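Prekuvham – grasp and approach planning for wrist-camera arms
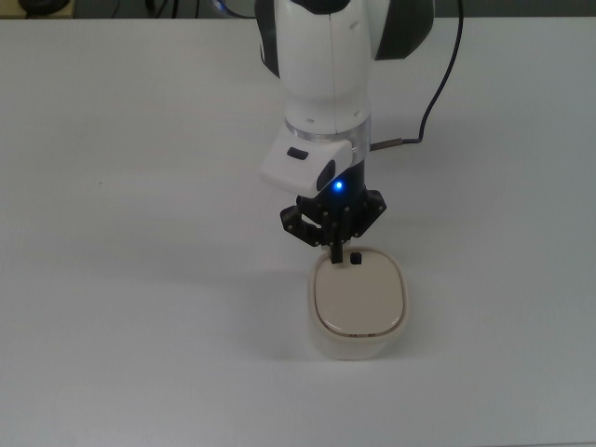 What it does

Prekuvham sits between your camera and your arm controller and works out how to get two fingers onto something without knocking it across the table. You give it a depth view and a rough idea of which object you care about, and it gives you back a list of approach poses with a score next to each one. Pick the top one, or let your own code pick. That's the whole product, really, and I've spent a silly amount of my life on it!

I started writing it when I was working on lidded tubs. Tubs are horrible. They're pale, a bit shiny, the corners are round, and the only part worth touching is a thin rim or the seam under the lid. A cream tub on a white table is about the worst thing you can hand to a depth camera, so naturally it's what I test every build on. Most planners I tried wanted to go for the middle of the lid every time. Mine will happily come straight down over the back edge if that's where you've told it to look.

What's in the package

The planner itself, a small viewer, and the tuning tool. The viewer draws the candidate poses over the live camera feed, and you can click one to see why it scored the way it did (clearance, finger width, how far the wrist has to turn). Prasert Sombatkul wrote nearly all of the viewer and it's miles better than the one I had, which was mostly grey rectangles.

The tuning tool is for people who move their camera a lot. It checks the offset between camera and fingertip and tells you how far it has drifted. Please run it after you've had the camera off for any reason. I get emails about "the planner going wrong" and nine times out of ten it's a bracket screw.

Rim mode

This is new since October. You mark one edge of an object in the viewer and the planner only looks for poses along that edge. It's handy for lids, trays, drawer fronts, anything where the shape in the middle is no use to you. It also copes with a small item resting on top – you can mark that as "keep clear" or as part of the object, and the poses change to suit.

Rim mode does need a decent view of the edge. If the wrist hides it, take a second look from further back and let the planner merge the two. Duangjai Suksawat has written a lovely long guide to this with lots of settings in it, and it comes in the docs folder.

Cables

You can now give the planner a rough cable shape and a limit on how far it may bend near the connector. I resisted this for ages (it's fiddly to set up, I won't pretend otherwise) but Johannes Naidoo kept sending me logs of poses that were perfectly good for the fingers and awful for the cable. Poses that break the limit now show up in orange and get pushed down the list. They aren't removed, so do check the colour before you hit go.

Numbers people ask for

Candidates per request: 600 by default, and you can lower it
Typical planning time on our bench PC: 171 ms with rim mode off
Same again with rim mode on: 259 ms
Slow-down zone before contact: 200 mm, adjustable
Fingers: two-finger parallel or linkage types
Runs on: Linux, with Python and C++ bindings

No graphics card needed. If you've got one it'll be used for the merging step, and you might not notice the difference on small objects.

What it doesn't do

It doesn't recognise things. Bring your own detector, or use the click-to-select in the viewer. It doesn't do suction cups. It isn't a safety system either, so leave your arm's own force and speed limits switched on.

Clear lids are still hit and miss. Slightly cloudy plastic is usually fine if the lighting is even, and a glossy lid with one bright streak along the front can be sorted with the glare filter set to medium.

Licences and getting hold of it

Prekuvham is sold through Cuvero, one licence per arm, with a year of updates. Teaching labs pay half. There's a trial which does everything the full one does but stops after 200 plans a day – plenty for finding out if it suits you.

Annunziata Santoro answers the sales questions and I answer the technical ones, normally after four in the afternoon. Send a log and the viewer's saved session if you can, it saves us both a lot of typing.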